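About Plandasari

Plandasari is a small shop for second-hand and unworn sneakers. We are located on the ground floor of the old Strickland building, with the entrance from the yard. We buy shoes from people who do not wear them anymore, we check them, we clean them if it is necessary, and we sell them again at a fair price.

The shop was started by Iona Cairns, who before this worked many years in shoe repair in Hirurdale. At her repair counter she saw that customers often brought a good pair only to ask if it was worth something. She began to buy such pairs and to keep them on a shelf behind the counter. When the shelf was full, she rented a room, and this room is still our store today. Now we are 4 people and we have 1125 pairs in stock.

Many of our shoes come to us in their original box, and the box is not always in good condition. It was opened in a hurry, or it stood for years under other boxes in a closet. Some collectors will not buy a pair with a damaged box. We think differently about this. A torn lid says nothing about the sole or the stitching, and we do not throw the box away for this reason. We keep it with the shoes, we write its condition on the label, and we make the price a little lower.

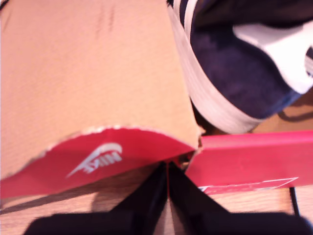
Every pair is checked by two of us, one after the other. We look first at the sole and at the place where it is joined to the upper, then at the inside, the laces and the size label. Suede is brushed only dry. For leather we use a soft cloth and a very small amount of cream. We do not paint over scratches and we do not change the color of a shoe. If we find a fault that we cannot repair, it is written on the card, also when it is very small.

Orders are packed in the afternoon, until 4. The shoe box goes always inside a second, stronger carton, with paper on all sides. We get these cartons from Hiranine, a packaging workshop in the same street, and we are glad when customers use them again. You can also send back your shoes in the same carton, if they do not fit.

If you want to sell us a pair, please bring it to the shop or write to us with the size and the model. With or without box, both is fine. We answer usually in 3 days, in December it can take longer.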